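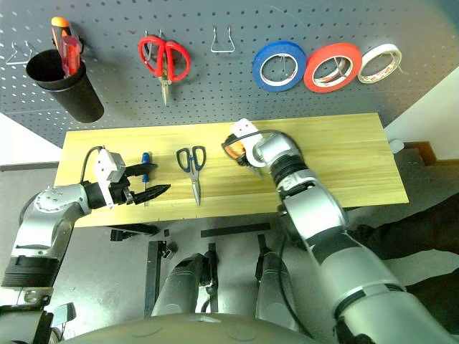 클로스툼(Clostum) 로봇 동아리는 올해 두 팔 로봇으로 공구를 정리하는 과제를 골랐다. 작업대에 놓인 공구를 집어 타공판의 제자리로 돌려놓는 일이다. 2월에 열리는 포비츠(Povitz) 학생 경진대회 자유 과제 부문에 나갈 예정이고, 팀원은 7명이다. 연습이 끝난 저녁 7시, 팀장 플로렌시아 에스피노사와 제어를 맡은 정만록(Man-lok Chung), 지도교사 그라사 고베이아를 만났다.

과제를 낸 사람은 에스피노사다. 작년에 팀은 블록 쌓기로 출전해 예선에서 떨어졌다. "블록은 다 똑같이 생겼잖아요. 심사위원이 다른 물건도 집을 수 있느냐고 물었는데 할 말이 없었어요. 그래서 이번에는 우리가 매일 쓰는 물건으로 하자고 했습니다."

처음 고른 물건은 드라이버와 가위였다. 드라이버는 손잡이가 굵어서 쉬울 줄 알았다고 한다. 정만록의 설명은 다르다. "손잡이를 잡는 것까지는 됩니다. 문제는 컵에 꽂을 때예요. 날 끝이 아래로 가야 하는데, 작업대에 누워 있는 걸 집으면 손목을 많이 돌려야 해요. 초기에는 컵 테두리에 부딪혀서 떨어뜨리는 일이 제일 많았습니다."

가위는 더 까다로웠다. 고리에 걸려면 손잡이 구멍의 위치를 알아야 하고, 집는 동안 날이 벌어지면 안 된다. 팀은 한 달 동안 가위만 연습했다. 지금은 한 팔이 가위를 들어 올리고 다른 팔이 방향을 잡아 주는 방식을 쓴다. 이 동작은 로렌수 파트리시우가 제안했다. 그는 원래 기록 담당이었는데, 이후로 동작 순서를 짜는 일도 함께 맡고 있다.

학습 자료는 팀원들이 직접 팔을 조종해서 모은다. 목표는 시연 1000회, 인터뷰 당일까지 모은 것은 400회다. 한 사람이 오래 하면 동작이 거칠어져서 44회를 채우면 교대한다. 왜 하필 44회냐고 묻자 에스피노사가 웃었다. "첫날 만록이가 44회째에 팔이 아프다고 그만뒀어요. 그 뒤로 그냥 규칙이 됐습니다."

실패한 시연을 어떻게 할지를 두고는 의견이 갈렸다. 정만록은 지우자고 했고, 플로렌시우 모레이라는 남겨 두자고 했다. 결국 따로 폴더를 만들어 보관하되 학습에는 넣지 않기로 했다. 정만록은 지금도 생각이 그대로라고 했다. "저장 공간만 차지해요. 그래도 플로렌시우가 매번 원인을 적어 두니까, 그 메모는 저도 읽습니다."

테이프는 아직 시작하지 않았다. 타공판에서 빼는 것보다 다시 끼우는 쪽이 어렵다고 한다. 가운데 구멍을 걸이 축에 맞춰야 하는데, 앞에서 다가가면 집게에 가려 축이 잘 보이지 않는다. 팀은 옆을 잡는 방법과 위를 잡는 방법을 둘 다 시험할 계획이다. 대회 전까지 안 되면 테이프는 빼고 드라이버와 가위만 신청한다.

고베이아 교사는 기술적인 결정에는 거의 관여하지 않는다. 대신 연습 전 점검표를 만들었다. 비상 정지 버튼을 누를 사람을 정하고, 팔이 움직이는 동안에는 작업대 위로 손을 넣지 않는다. "학생들이 제일 싫어하는 게 점검표예요. 드라이버 하나 떨어지면 자기도 모르게 손이 먼저 나가거든요. 그러면 그날 연습은 거기서 끝냅니다. 올해 두 번 그렇게 했어요."

수업과 병행하는 일도 쉽지 않다. 동아리 시간은 원래 오후 4시부터 6시까지인데, 시험 기간에는 절반만 나온다. 에스피노사는 진도표를 한 번 새로 짰다고 했다. "처음 표는 모두가 매번 나온다고 치고 만든 거라 금방 틀어졌어요. 지금 표에는 빈칸이 많습니다."

대회에서는 공구의 처음 위치를 심사위원이 정한다. 팀은 연습 때마다 다른 팀원이 공구를 놓게 하고, 조종하는 사람은 그동안 뒤돌아서 있는다. 다음 주부터는 옆 동아리인 삼파이우 팀 학생들에게 배치를 부탁하기로 했다. 정만록은 인터뷰가 끝난 뒤 드라이버 동작을 한 번 더 돌려 보겠다며 작업대로 돌아갔다.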